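Zundville Residents' Forum
Housing and Shared Facilities
Topic: Proposed rules for the shared kitchen, Block 2

Kibet Magesa
Posted October 25, 2019
The draft rules for the shared kitchen have been delivered to all residents of Block 2. Section 4 asks each household to supply its own cutting board and to remove it after use. Written comments are welcome in this thread before the text is adopted.

Qiuyue Luo
I request that Section 4 be withdrawn. The residents' fund holds 2000 dollars for kitchen equipment, and boards are a proper use of it. Several of us have no storage space for another large item.

Baoshan Qian
I do not agree. Shared boards were provided in the Simen building, where I lived before, and they were left unwashed in the sink for days. A household that owns its board will look after it.

Junhao Du
If the fund is to pay, I would ask for maple. Glued strips hold up well, and light scratches can be sanded out.

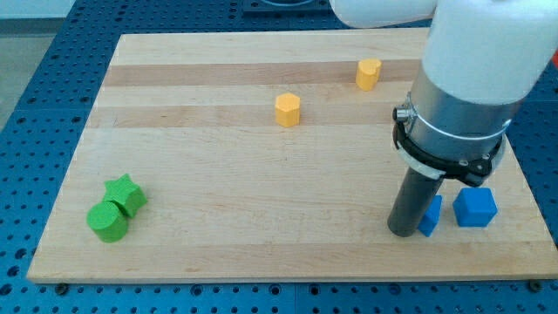 Maple board, pale with two darker bands. Light scratches on the surface.

Zhiqiang Lu
Wood requires regular oiling, and the draft does not say who would do it. Plastic boards may go in the dishwasher. I would support a purchase of up to 200 dollars on that condition.

Qiuyue Luo
Plastic is acceptable to me. My objection concerns the cost to tenants — the material is a secondary matter.

Baoshan Qian
My objection stands. Please also note that Section 6 still refers to the old cleaning schedule.

Kibet Magesa
Section 6 will be corrected. Section 4 will be put to a vote with both options listed, and a spending limit of 200 dollars will apply to the second. Ballot forms may be collected from the Plaltano office in the lobby.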